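Ticket: Wrist cube tracking drops out when the hand rolls over
Product: Fusix tracking software, Heda cubes, Voveck gripper
Status: Open (was closed, reopened by me, sorry)
Opened: 18 Feb 2019

Original post

Hi all. I'm comparing two grippers for a bathroom cleaning job, the Voveck two-finger and the Roman three-finger, and before either of them goes anywhere near a bowl I want decent human hand paths to replay on the arm. So it's a glove on each hand, a marker cube strapped to the back of each glove, one camera up at the head looking down. Pretty much the setup in the Fusix starter guide, except I've swapped the long strap for the short one.

The trouble is the right hand. As soon as the brush goes under the rim and the wrist rolls, the pose for the right cube jumps sideways, sits there for a bit, then snaps back. Left hand is rock solid, but the left hand isn't doing much. When I play the path back on the Voveck the arm gives an almighty twitch at the same spot and the controller faults out with "joint rate exceeded". Fair enough too, I'd fault out if you asked me to do that.

What I've tried so far:

– Restarted the tracker, restarted the computer, restarted the camera. No change.
– Swapped the left and right cubes and re-assigned the IDs. Fault stays with the right hand, so it's not a dud cube.
– Dropped the camera from 60 frames a second to 30. Worse, if anything. The jumps got longer.
– Re-ran the camera calibration. Numbers looked good before and they look good now.
– Turned the smoothing up to 1000 in the Fusix panel. That hides the twitch, but the brush lags so far behind it's cleaning the air.

Log from one of the bad ones:

cube R: faces visible 2, pose OK
cube R: faces visible 1, pose OK (low)
cube R: faces visible 1, pose FLIPPED?
cube R: pose held
cube R: faces visible 2, pose OK

That question mark is in the software, it's not mine. I'd love to know what it wants from me.

Reply from support, pasted in from email so it's all in one spot

Thanks for the log. When only one face is in view and it's nearly square-on to the camera, there are two poses that fit the corners almost equally well, and the solver can pick the wrong one. Please send a still of both hands on the job, and let us know whether "lock to previous" is ticked under Solver. Please also confirm the cube size entered in settings.

My reply

"Lock to previous" was not ticked. I didn't know it existed – it's under the little arrow, which I'd always taken for decoration. Cube size was right, I checked it with calipers and then checked it again because I didn't trust myself.

Still is below. It's the brush pass, right hand scrubbing and left hand parked on the rim, which is how I want the two arms to do it eventually (one braces, one works).

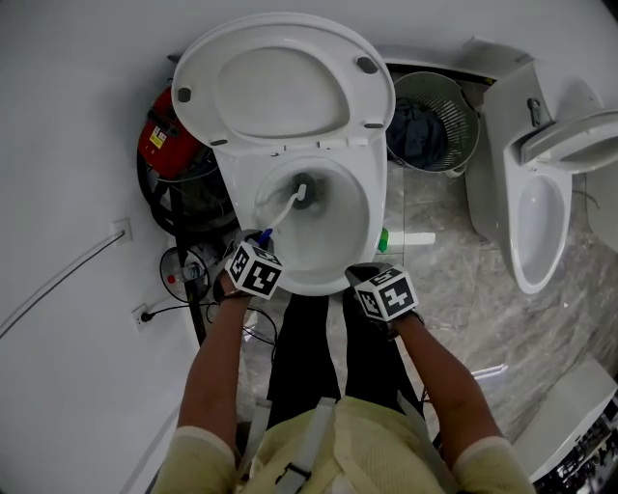

Brush pass, cube on the back of each glove. Right hand is the one that flips.

A couple of things I noticed once I'd gone and had a proper think about it. The left hand rests on the rim for the whole pass, so its cube barely turns and the solver never has to work for its living. The right hand does all the rolling. And the brush handle is long, so any little error at the wrist gets a lot bigger by the time you're down at the bristles. A wobble I'd never have noticed when I was recording mug pick-ups on the bench is enough to put the brush head into the porcelain.

So I ticked the box and ran the pass again.

Update 1

Much better! The flips are down to one or two in a session and they're short. I closed the ticket at this point and had a cup of tea.

Update 2 (reopening)

Spoke too soon. With "lock to previous" on, the long jumps are gone, but if the pose happens to be wrong when I hit record, it stays wrong until the hand goes right out of view and comes back in. I did a whole pass with the right hand apparently on backwards. The Voveck tried to follow it and I had to hit the stop.

The workaround for now is to hold both hands out over the bowl before recording, tilt them so the camera gets a couple of faces of each cube, wait for the colour in the panel to go green, then pick up the brush. It's a bit of a ritual but it's cheap. I'd still like the software to do the check for me.

I've also moved the right cube slightly toward the thumb side and tipped it on a foam wedge, so at the point in the stroke where it used to go square-on it's now sitting at an angle. That did more than anything in the settings, to be fair. The downside is the glove-to-cube offset has to be measured again every time the wedge gets squashed. If anyone's got a stiffer wedge that doesn't dig into your hand, I'm all ears.

Where the gripper comparison is at

I know this isn't strictly the ticket, but a few people asked in the other thread, so here's what I've got with the cleaner paths.

The Voveck holds the brush fine going down and fine pulling back, but on the sideways strokes the handle pivots between the two fingers. You can crank the grip force up and it helps a bit, then the motor gets warm and the controller backs it off again. Wrapping the handle in rubber tape got me through 4 full passes before it worked loose.

The Roman doesn't let the handle pivot at all. Lovely grip. It's a chunky thing though, and with the wrist low enough to get the bristles under the rim, the palm housing knocks on the seat end of the bowl. I've had to bring it in steeper than my own hand goes, which means the recorded path needs bending before it can be used, and bending paths was the very thing I was hoping to avoid by recording them.

If you made me choose today I'd go the Voveck with a proper clamp-on collar for the handle. Ask me again once I've printed the collar.

Still open for support

1. Can "lock to previous" be made to let go by itself when two or more faces come back into view and disagree with the held pose?
2. Is there a way to get the low confidence flag into the exported path, so I can cut those bits before they reach the arm? At the moment I'm matching the log to the export by eye and it's doing my head in.
3. The smoothing slider goes to 1000 but the help page doesn't mention what unit it's in. Frames? Milliseconds? Vibes?

Reply from support

1 is a known issue and is down for the April release. For 2, there is a hidden column in the export: switch on "extended fields" and look for the one headed q. Anything below the default threshold was a held or low pose. For 3, milliseconds. We will fix the help page.

My reply

Found the q column, that's brilliant, thank you. Cut everything under the threshold, filled the gaps with a straight blend, and the Voveck ran the whole pass with no rate fault. Leaving this open until the April release lands so I can test number 1 on the same recordings. I've kept the backwards-hand one specially.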